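Home | Reviews | Lists | About

I finally watched The Salt Ledger on Wednesday, after it had been on my list since May. It's a small crime drama, the first feature by a director who came up through television, and it runs 124 minutes. I had heard it was slow. It is slow, and I liked it anyway.

The story takes place in Vanddale, a river town where the cannery has closed and most people who could leave have left. A bookkeeper named Jaber is hired to close out the accounts of a trucking company whose owner has died. He finds a payment of 200 dollars that went out every month to a woman nobody at the company will talk about. He asks one question too many at the bank, and by the next morning his car has been moved to the other side of the street.

That is the kind of threat the movie deals in. There's one gun in it and it stays in a drawer. I kept expecting somebody to take it out, and I think the director knew that, because we get three separate shots of the drawer.

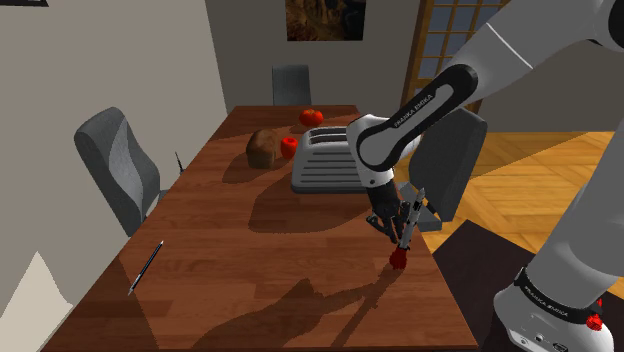 The first hour is the better half. Jaber goes door to door with a folder under his arm and people lie to him in different ways. The dead man's sister lies by being friendly. The dispatcher lies by looking for his glasses. There's a scene in a diner with the retired sheriff that runs 7 minutes with hardly a cut, and the two of them mostly talk about a dog. I went back and watched it again before finishing the movie, and on second viewing you can hear the sheriff work out how much Jaber knows. Neither actor raises his voice.

I also liked how it handles paperwork. Most thrillers give you a wall covered in photos and string. Jaber uses a legal pad, and when he makes a mistake he crosses it out and starts the line again. The mistake turns out to matter later, so watch the pad.

The second hour has problems. Once the woman is found, the script has to explain her, and it does it in one long flashback with a different color tint and too much piano. I would have cut the whole thing down to her sitting on the porch steps and telling it. The actress is good enough to carry that. She has a moment with a screen door near the end that told me more than the flashback did. 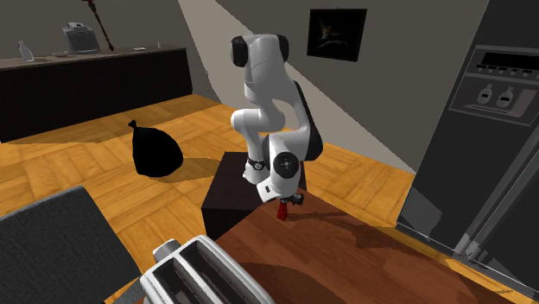
There's also a subplot about Jaber's brother and a loan that never connects to anything. I assumed the loan would lead back to the trucking company, and it doesn't. The brother shows up at the house twice, they argue, he leaves, and then he's at the funeral in a borrowed suit. My guess is that there was more of him in an earlier cut.

Rawan Salameh and I disagree about the ending. She thinks Jaber burns the ledger, and she points to the smell of smoke the neighbor mentions. I think he mailed it. He buys stamps in the second scene and we never see him use them. She says that's too neat for this movie. We went back and forth on it for most of the drive to work and she is still wrong.

If you've seen Renby, which covers some of the same ground, this is the quieter one. Renby has the better mystery and comes in at 93 minutes, and I'd probably recommend it first to someone who just wants to know who did it. The Salt Ledger is better at the town. You learn where people park and who doesn't speak to who at the hardware store. By the end I could have drawn a map of the place.

The sound is worth mentioning too. The river is there under almost every outdoor scene, and it drops out completely when Jaber walks into the truck garage. I didn't notice it until the second time. The dialogue is mixed low, though - I turned on the captions after twenty minutes and left them on.

I'd give it three and a half out of five. It would be a four without the flashback. Next up is Mokau, which a couple of readers have asked for and which I have been putting off because it has subtitles and I usually watch movies while folding laundry. I'll have it up when I've seen all of it.

Filed under: Crime, Small Towns, First Features

Contact | Copyright, all rights reserved | Back to top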